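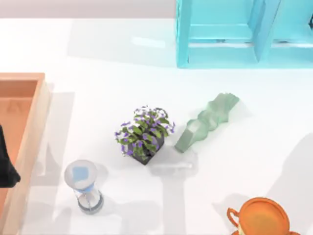
3.2 Mise en place de la scène simulée

Pour le projet de semestre, notre groupe a repris l'environnement Lema, et j'avoue qu'on a passé beaucoup plus de temps que prévu à choisir les objets (les goûts de chacun, vaste débat !). On voulait du transparent, du feuillu, du fragile, bref tout ce qui embête un estimateur de pose. Lilian Muriithi tenait à son sablier, on l'a gardé.

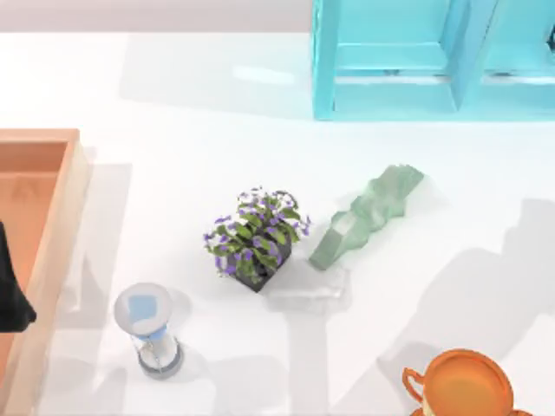
Figure 4. Vue d'ensemble de la table : bac orange à gauche, étagère turquoise en haut à droite, plante au centre.

Côté données, on a enregistré 639 épisodes, dont 19 écartés pour cause de fichiers tronqués. La vue d'ensemble seule ne nous suffisait pas : dès qu'il faut viser un casier, quelques pixels d'erreur et c'est raté. On a donc ajouté une vue rapprochée à l'entrée du réseau, et là, franchement, on a respiré.

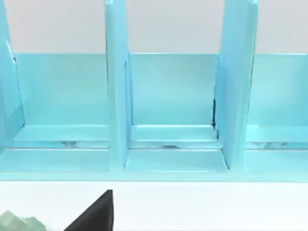

Figure 5. Vue rapprochée des casiers, un doigt de pince noir en bas de l'image.

L'entraînement a tourné sur 2 000 itérations par variante, avec les mêmes réglages partout. Je reviens en section 4 sur la variante Wotow, qui nous a donné du fil à retordre à cause des reflets.
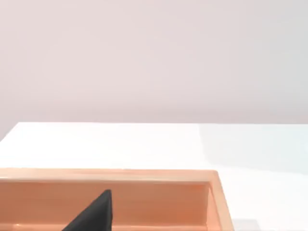
Pourquoi garder deux vues plutôt qu'une seule ?
La vue large sert à situer les objets entre eux, la vue rapprochée à corriger la trajectoire sur les derniers centimètres.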